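Pelutholm Household Robotics Project
Progress Report to the Vachon Fund: February Open Day

Purpose of the visit
The open day was held on a Saturday at the Gutdale site, as agreed in the grant plan. It allowed fund representatives and local residents to see the simulation work before the next payment is reviewed. Darlene Sandhu attended for the fund.

Program
Garnet Landry opened the session at 9 a.m. with a summary of spending to date. Ratih Mandagi then presented Pundik, the project's library of simulated rooms, which now holds 221 layouts. Visitors were given 30 minutes at the operator stations.

Demonstration
Solange Bouchard led the demonstration on household waste tasks. The view shown to visitors had the robot's open hand near a slatted wastebasket, with a gray door to the left.
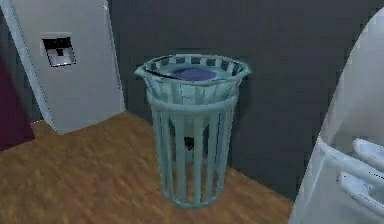 Visitor comments
Written comments were received from 19 visitors. Most asked how simulated results will be checked on physical equipment. Several requested larger text on the station screens.

Next steps
Paraschiva Anghel will send the revised test plan to the fund with the next quarterly statement. The project requests approval to move the remaining travel budget to equipment rental.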